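Cahier d'atelier, acoustique des petits locaux
4 juin 2025

Reprise des mesures de temps de réverbération dans le local Lucero, interrompues faute de micro étalonné. Le calibreur est revenu, dérive négligeable. Même protocole que pour le local Cunetti : bruit interrompu, deux positions de source, moyenne par bande de tiers d'octave.

Le problème reste le bas du spectre. Sous 125 Hz les courbes de décroissance sont brisées, avec une double pente nette à la position A. La régression sur 20 dB donne une valeur, mais elle dépend trop de l'endroit où l'on place le début de la droite. Young-sook Wi propose de passer au sinus glissant et d'intégrer la réponse impulsionnelle à rebours. D'accord sur le principe, à condition de garder le bruit interrompu en parallèle pour comparer avec les séries de septembre.

Absorbeurs testés : panneaux perforés devant lame d'air, avec et sans laine minérale. Lame de 8 cm, puis de 18 cm. Sans laine, le pic d'absorption est étroit et conforme au calcul de Helmholtz. Avec laine plaquée contre la face arrière du panneau, le pic s'élargit et perd en hauteur. Laine décollée vers le mur : effet plus faible que prévu, à refaire.
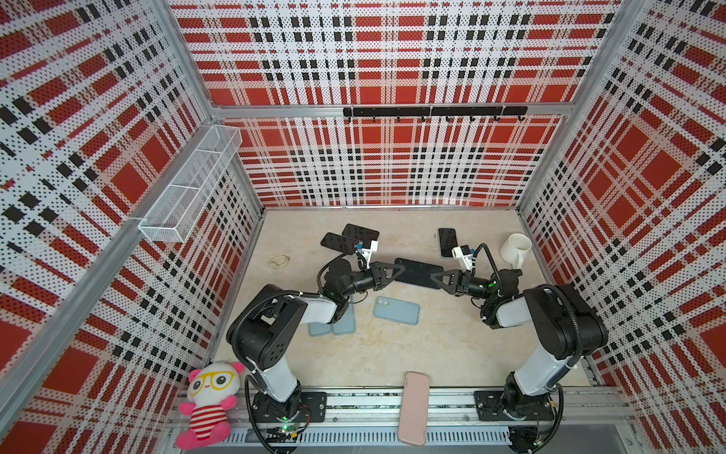 Taux de perforation : la fiche Lurard ne précise pas si les marges pleines sont comprises dans le calcul. L'écart décale la fréquence de résonance de presque un tiers d'octave. Je retiens la surface totale, marges incluses, et je le note dans l'en-tête du tableur pour éviter de reposer la question.

Volume du local à corriger. Le plan Prurkcombe compte le renfoncement de la porte, pas le faux plafond. Nobuhle Radebe a repris les cotes au télémètre ; utiliser ses valeurs et archiver les anciennes feuilles sans les modifier.

Bruit de fond : ventilation coupée, il reste une raie fine, stable, indépendante de la position du micro. Origine probable côté alimentation de l'ampli. Elle ne gêne pas les bandes utiles mais limite la dynamique dans le haut, jusqu'à 4 dB perdus. Essayer un autre circuit secteur avant de toucher au câblage.

À faire :
- répéter la série avec laine décollée, trois décroissances par position
- vérifier l'étanchéité périphérique du cadre (ruban mousse tassé dans un angle)
- retracer les courbes sans lissage
- demander à Lurard la définition exacte du taux de perforation
- relever température et humidité au début et à la fin de chaque série, oubliées sur la première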